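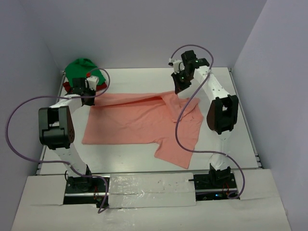

Two-arm folding cell with a short-sleeved polo on the table.

Planning and Paying for a Folding Cell: Your Questions

Home / Buying Help / FAQ

We get a lot of letters from laundries, uniform rental shops, thrift sorting rooms and college labs, and the same questions come up so often that we finally sat down and wrote out our answers properly. They run a bit long (we like talking about this stuff!), so feel free to skip to the part you need. If your question isn't covered, write to the Wollent planning desk and a person will write back.

Do I need two arms, or can I start with one?

You can start with one, and plenty of people do. One arm is fine for picking a garment out of a bin, moving it to a scale or dropping it down a chute. Folding is another story. A shirt wants to be held in two places at once, and when you only have one gripper the far side drags and bunches and you end up building clamps and flaps to make up for it. By the time you've paid for those you're a good way toward the second arm. If folding is the job, put two arms in the budget from the first draft.

What comes in the price of a Wollent bench cell, and what doesn't?

The bench price covers both arms with their grippers, the two mounting bases, the table with its aluminum side rails, the wall panels, the power supplies and one full set of cables. It doesn't cover the computer, the cameras, freight, or the bench or stand you put it all on. We used to bundle the computer and stopped, as so many buyers already had one they liked better. Please do put a line for it in your request, though. We've watched more than one purchase get held up for a month over a missing computer.

Why do you quote the enclosure as its own line?

Some rooms don't need it. If you have a quiet corner with even light and plain walls, you may be happy without. But if your cell will sit near a window, a walkway or a rack of colorful clothes, the cameras have a lot more to sort through, and plain pale walls make everyone's life easier. It's also much cheaper to order the panels with the cell than to add them later, when the freight alone will make you wince.

How much room should I set aside?

More than the table! The elbows on these arms swing outward as they work, and the cables need slack, so the true width of the thing is wider than the rails. We ask for a clear strip on each side wide enough for a person to stand and reach a base without leaning over the table. Leave space at the front too, where you'll be doing nearly all your loading and fiddling. Tape the outline on your floor before you order. It takes ten minutes and has saved a few of our customers from a very awkward delivery day.

What should I budget for spare parts?

Cables first. People laugh when we say it, but a cable that loops over a moving arm all day is a wear item, just like a belt on a dryer. Buy one full spare set with the cell. After that, gripper fingers, and then one spare motor for whichever joint works hardest in your setup (for folding, that's usually the elbow). We suggest holding back 9 percent of the hardware price for first-year spares, and whatever you don't spend can roll into year two.

Can I use any tabletop?

Within reason, yes. A smooth white board is what we ship, and cloth slides on it nicely, which helps when the arms are pulling a fold flat. The glossy finish does bounce light back, so if you have strong lamps right overhead, ask us for the matte board. They cost the same, so choose before the order goes in and you'll pay nothing extra.

What clothes should we buy for setup and testing?

This is the line everybody forgets. You'll want a pile of real garments in different colors, sizes and fabrics, and you'll want to buy them before the cell arrives. Polos are a good place to begin, with a collar that bunches up and sleeves that go their own way. Add plain tees, a few towels and something dark. A starter pile of 96 pieces is plenty for most rooms, and thrift stores are your friend. If you already handle uniforms, pull worn ones out of your own stock, as new shirts behave very differently from tired ones.

How long does it take from order to first fold?

Plan on up to 13 weeks from signed order to a cell standing in your room. The arms are the slow part. After that comes mounting, wiring and setup, then the long, patient stretch of teaching it your garments, and that stretch is the one to be generous with. Anyone who needs the cell working for a busy season should count backward and order well ahead. If your budget year closes in November, please talk to us in the summer.

Should we rent first?

If you're unsure, we'd gently say yes. The Esomow rental plan gives you the same cell with the same arms, and a part of what you pay comes off the price if you decide to keep it. Renting costs more per month than a purchase spread over time, so it suits people who need to show a boss something before asking for the full sum. If you already have your approval, just buy.

How do the Hartono and Vesen packages differ?

Hartono is our hardware-only package, meant for labs and shops with someone on staff who enjoys a screwdriver and a long evening. Vesen adds on-site assembly, a day of training and a year of phone help. The difference between them is $1,134, and if there's no one in the building who has wired a motor before, we think the Vesen package is money well spent. You can move up from Hartono later, but the assembly visit can't be added once you've built the cell yourself.

Will it replace anyone on our folding line?

Please don't write your budget that way. A bench cell is slower than a practiced person, and someone has to load it, clear it and straighten out the odd tangle. Buyers who are glad they bought one usually wanted to learn what automation could do for them on a small scale before spending on something bigger. Put staff time in the plan as a real cost, a few hours each week at least, and more in the first couple of months.

Can you help us write the request?

Gladly! Send us your room measurements, a list of the garments you handle, and whatever form your purchasing office uses. We'll send back a quote laid out line by line in the same order as your form, with the enclosure, spares and freight each on their own row so you can trim or add as you go. Quotes hold for 60 days, and we're happy to refresh an old one.

More in Buying Help: Freight and Delivery | Returns | Rental Terms | Contact the Planning Desk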